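4. Setting up a planning workshop in Wurnovell

Use this section once your organization has an account and at least one facilitator has been added. Facilitators are added under Staff, as explained in section 3.

1. Open Workshops and select New.
2. Type a title that the people attending will recognize. Keep it under 100 characters.
3. Choose the format: one person and their supporters, family group, or staff team.
4. Assign a lead facilitator and, if you have one, a graphic recorder.

Note: The recorder sees the agenda but can't open personal plans until the focus person gives consent.

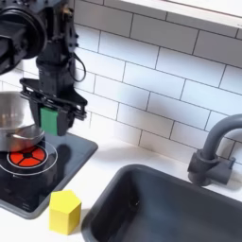

5. Set the group size. The limit is 15 people, including supporters and interpreters.
6. Under Access needs, enter what each person has asked for. Leave the field blank if you haven't asked yet.
7. Select Save draft. Invitations don't go out at this stage.

Caution: Changing the format after step 7 clears the agenda. Print or copy it first.

4.1 Recording consent

1. Open the draft and select Consent.
2. Read the statement aloud with the focus person, or use the easy-read version (form 1230).
3. Enter the name of anyone who helped them decide.
4. Select Confirm. The draft changes to Ready.
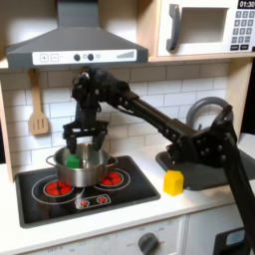
Toy kitchen with range hood, cooktop and pot.

Consent can be withdrawn at any time from the same screen. Shared copies of the plan close right away, but printed copies have to be collected by hand. 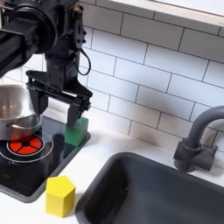 Can a family member fill in the consent screen before the workshop?
Only with the focus person present. Their own answer has to be entered, in whatever way they communicate it.

For help with consent records, contact Hanne Tuominen at the Urnham office, extension 3232.

Section last revised August 11, 2018.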